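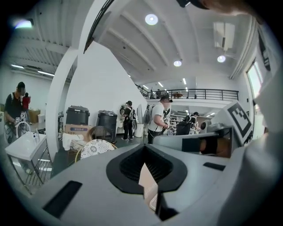
Section 3. Choosing a Place for Your Nondero 500 Dehumidifier

The Nondero 500 draws damp air in at the back and blows drier air out at the top. Where you put it affects how well it works and how often the tank fills. Large rooms take longer to dry than small ones. A bright industrial room with white walls and a high ceiling holds far more air than a bedroom with the same floor area, so work out the volume of the room as well as its floor space before you pick a fan setting.

Placing the unit

1. Set the unit upright on a firm, level floor. If it has been laid on its side, leave it standing for 3 hours before plugging it in.

2. Leave at least 11 inches between the back grille and any wall, curtain or piece of furniture.

3. Close outside doors and windows. Inside doors may stay open if you want to dry the next room too.

4. Plug the cord directly into a grounded wall outlet.

CAUTION: Do not use an extension cord or power strip. Do not run the cord under a rug.

5. Slide the tank in until it clicks. The unit will not start if the tank is loose.

Keeping surfaces clear

Keep the top of the unit free of objects. Put cloths, mats and small items on a separate table, out of the path of the outgoing air.

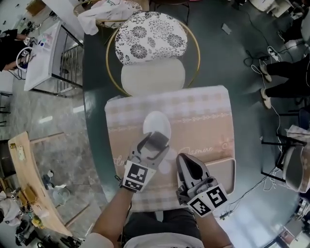 Pink checkered mat on a round table.

NOTE: Light fabrics can be pulled against the back grille. Check the grille once a week and remove any lint with a soft brush.

First run

1. Press POWER. The fan starts at low speed.

2. Press MODE until the drop symbol shows, then set the humidity you want with the arrow keys.

3. Let the unit run overnight. In a very damp room the tank may fill more than once in the first few days.

4. Empty the tank when the red light comes on. Rinse it with plain water and put it back.

If the display shows code 311, the tank float is stuck. Unplug the unit, take out the tank and move the float up and down by hand. If the code comes back, contact Hedlund Service and have your serial number ready.

Revised Feb 19, 2025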